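4.2 Do the reuse figures hold up?

The case for replacing single-use paper cups with deposit cups rests heavily on return rates. In both of the towns we studied, Stuvham and Tramow, the operator reports how many cups came back in a month divided by how many went out in the same month. We think this number is less useful than it looks. A cup lent in one month and returned in the next is counted as a loss in the first and as a gain in the second. Over a long period this evens out. Over the short trial periods used in most of the published reports, it does not, and a trial that happens to end in a quiet month will look better than one that ends in a busy one.

There is a second problem. The rate says nothing about whether the borrowed cup took the place of a paper one. In Stuvham, several of the cafes that joined the Fludeo scheme had served most of their seated customers in china before it began. When those cafes moved seated customers over to deposit cups, the return rate went up, as one would expect when people drink their coffee ten steps from the counter. Paper cup purchases at the same cafes hardly moved. A scheme can therefore report excellent returns while doing very little about waste, and we suspect that some do.

We tried to get around this by asking for purchase records. Of the 104 cafes we wrote to, 17 sent records complete enough to use. This is a poor response, and we do not claim that those cafes stand for the rest. Owners who keep tidy books may also be the ones who push deposit cups hardest at the till. If so, our results flatter the schemes, and the true effect is smaller than the one we report in Section 4.3.

The survey answers should be read with even more caution. Customers were asked how often they had used a paper cup in the past week. People are bad at remembering small habits and good at guessing which answer the person with the clipboard would like to hear. In Tramow the survey was handed out by staff wearing the operator's badge. We have kept these answers in the appendix and have not used them in any of the estimates.

It is also unclear what should count as a paper cup. Suppliers' invoices do not agree on this. Some list single-wall and double-wall cups together, some list them apart, and the Renaud price list groups cups by size and color with no mention of the wall at all. We counted every disposable cup with a paper body as one cup (Figure 3), whatever its size, color or lining. This treats a small espresso cup and a large latte cup as the same thing, a crude choice, but splitting them would have meant throwing out almost half of the invoices.
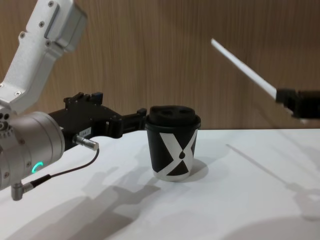 Figure 3. Black paper cup on a white tabletop. Counted as one unit under the rule given in Section 4.2.

Weight would have been a better measure if we could have had it. Waste haulers charge by weight, and the towns set their targets by weight. However, the invoices give weights for full cartons only, packaging included, and two cartons with the same label can differ. Earlier reports have dealt with this by applying one average weight to every cup. We could find no source for the average they used, and at least two of the reports seem to have copied it from a third. We would sooner give a plain count with known faults than a weight whose origin we cannot trace.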